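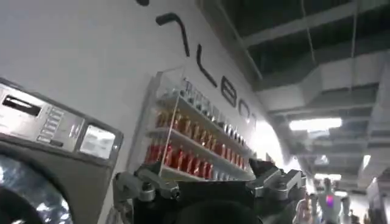

The Stutdale arm's own view past its two fingers, with the front-loader at left and the bottle shelf on the wall.

Before You Buy a Robot Arm for the Laundry Room
Posted December 8, 2019, in Washing & Drying

My basement has held a rowing machine, a bread machine and a machine for making seltzer, so I am the natural customer for a machine that does laundry. The Stutdale is a robot arm with a two-finger gripper and a small camera at the wrist. It is meant to open the washer door, pull the load and put it in whatever you have left underneath. The kit costs $1,762. The yearly service plan is $513, which buys software updates and a phone number.

I spent an afternoon with one at a showing in Penport and then had a loaner at home for most of September. What follows is what I would tell a neighbor, assuming the neighbor had $1,762 and a tolerance for beeping.

Measure the reach first. The arm gets 40 inches from its base, and that includes the fingers. My washer is in an alcove some previous owner built for a water heater, and the first base position I picked let the arm touch the door handle and nothing else. It touched it for quite a while. Tape the circle on the floor before you drill any holes.

Wash socks in a mesh bag. Two metal fingers can pick up one sock or a wad of seven, and the Stutdale has no preference. With a bag it makes one trip, and you get to keep your evening.

Zip the zippers and tie the drawstrings. Your mother told you this for the sake of the clothes. A loose hoodie string around a gripper joint will stop the whole show and light up an error number that the manual lists as "other."

Think hard about shine. I had figured a robot would like a nice clean appliance. Glass doors and polished steel are the hardest things you can put in front of a wrist camera, and a laundry room has little else in it.

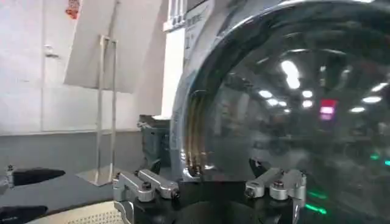
So if you have bare bulbs over the washer, put a shade on them, or move the lamp so it bounces off a wall. I did mine with a sheet of parchment paper and two binder clips (LED bulbs only, please, and keep the paper well clear of them). The number of times the arm reached for a reflection and closed its fingers on air went down the same day. A strip of matte painter's tape along the door handle helped too. It looks terrible. My wife has asked when it's coming off.

Wipe the camera window. Dryer lint gets on everything, and the camera window is part of everything. Dry microfiber, no glass cleaner.

Check the screws on the fingers every couple of weeks. The finger links are held on with socket-head screws and the kit comes with a key that fits them. Snug is fine. I overdid one and got to use the phone number. Eskil Eklund picked up on the second ring and was kind about it.

Leave the door alone at first. There's a training mode where you walk the arm through the door swing by hand, and the booklet says to do it three times. Do it ten. Stand on the hinge side or you'll take the door in the hip.

Keep detergent and bleach out of the arm's circle. I'd say the same about a toddler or a beagle.

Don't run it while you're out. The company says you can. I'm on good terms with my floor and would like to stay that way.

On speed: a normal load of mine, washer to basket, took the arm 30 minutes once everything was set up right. I can do it in less than two while complaining. If bending hurts, though, those minutes are somebody else's problem, and for a bad back or a new hip I can see the point of the thing. For anyone else I'd rent first. Diston has them by the month and takes the arm back without a speech.

The question I get most is about stainless machines, the big brushed and polished kind, and whether the arm can cope with a whole wall of the stuff.

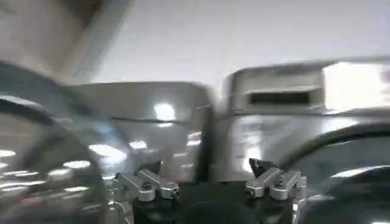

Leonilde Cunha wrote in to say hers does fine with a steel washer and a steel dryer side by side, as long as she runs the setup again each time she moves the lamp. She also says the service plan is worth it for the first year and a waste after that, and that anybody pairing the arm with a top-loader should save their money, because it can't get down to the bottom of the tub and she still ends up fishing out the last towel herself.

I'd go along with that on the plan. Mine was a loaner, so I can't speak to year two. On top-loaders, the Chaudhary people sell an extension for the wrist that's supposed to fix the reach, and I've asked to borrow one. If it shows up I'll add a note here, along with whatever it does to my towels.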